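CHAPTER 7

The Flat Place Where Things Land

Reading goals

After you finish this chapter you should be able to tell a landing surface from a storage surface, explain what a heap costs the person who has to deal with it later, and choose a cover fabric for a bench that people will not treat as a bench.

Key terms: landing surface, heap, resting load, cover cloth, nap, second handling

7.1 A bench is a table with better manners

When the Wendham apartments opened, each unit came with a padded bench near the door. The plans labeled it "seating." The designers pictured residents perching on it to tie their shoes, perhaps while thinking kind thoughts about the designers. Within a season the benches held coats, mail, gym clothes, a cake stand, and in one unit a car battery. Very few held a person.

Students new to household management tend to take this as a story about lazy tenants. It is a story about height. A padded surface at knee level, within reach of a door, will collect cloth the way a gutter collects leaves. Put the same bench at the far end of a hallway and it will stay bare for years, and people will tie their shoes standing up, hopping.

We call any such place a landing surface. Its official purpose does not matter. The arm of a sofa is a landing surface. So is the top of a dryer, the foot of a bed, and the treadmill you were given by someone who meant well. What they share is that an object can be let go of there without a decision being made. 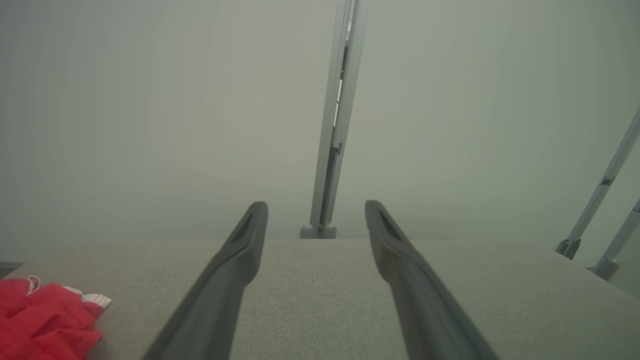 Figure 7.1 A heap: red cloth on light gray woven fabric.

Look at how little it takes. A single bunched piece of cloth has no fixed shape, so it gives no hint about where its edges should go or which way it ought to face. The folded white part with its faint stripes might be trim, or might be another piece of the fabric. You would have to pick the thing up to find out, and picking it up is the very job that was put off when it was set down.

This is the cost of a heap. Folding a shirt takes the same effort on the day it lands as it does the week after. What grows is the finding out. Is it clean? Is it mine? Is it one thing or two? Sinan Bilgin, whose household diaries we will return to in Chapter 9, kept a log of every item that passed over a single upholstered bench in his front room. By the time he gave up he had 1724 entries. His notes for April 2, 2022, read in full: "Moved the sweater to the chair to sit down. Moved the sweater to the bench to use the chair." We have not found a better account of second handling, and we have looked.

7.2 What the surface is made of

Cloth on wood slides. Cloth on cloth stays. The textured weaves used on most benches and ottomans grip a dropped garment lightly, so it rests where it fell and keeps whatever shape it had. A bumped heap on a polished tabletop will often end up on the floor, where shame takes over and somebody picks it up. On a woven cover it can last until September.

Color matters as well. Pale gray and beige covers are popular because they go with everything, and "everything" turns out to include laundry. A bright garment at least shows up against them. The dangerous case is the gray sock on the gray bench, which can remain at large through several cleanings and one change of tenants.

Makers have tried to help. The Trosten bench had a lid, so that items could be put away inside it. Owners put items on the lid. The Wiegand bench had a sloped seat, off which both laundry and guests slid at a steady rate. It was dropped from the line after 2 seasons.

The plain cushioned top has outlived them all. It is soft at the edge, level enough to hold a load, and easy to wipe down on the rare day there is room to wipe.
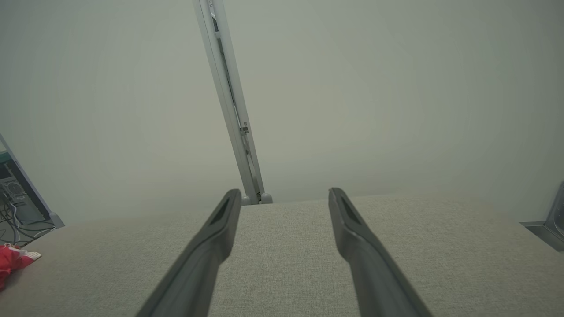 7.3 Clearing a landing surface

The method below assumes one bench, one person, and no deadline. Work from one end to the other. If you start in the middle you will make two heaps, and you will be fond of both.

1. Lift each item by itself and shake it open. A loop, a string or a sleeve will usually tell you which way is up.

2. Decide where it lives. If it lives nowhere, write that down; Section 7.5 deals with the homeless item.

3. Carry it there now. A chair does not count as there.

4. Brush the cover along the nap, then against it, and look for the gray sock.

Before going on to Section 7.4, choose a landing surface in your own home and leave it alone for one day. Keep a list of what arrives. Do not warn the people you live with, who will behave beautifully if you do and ruin the exercise.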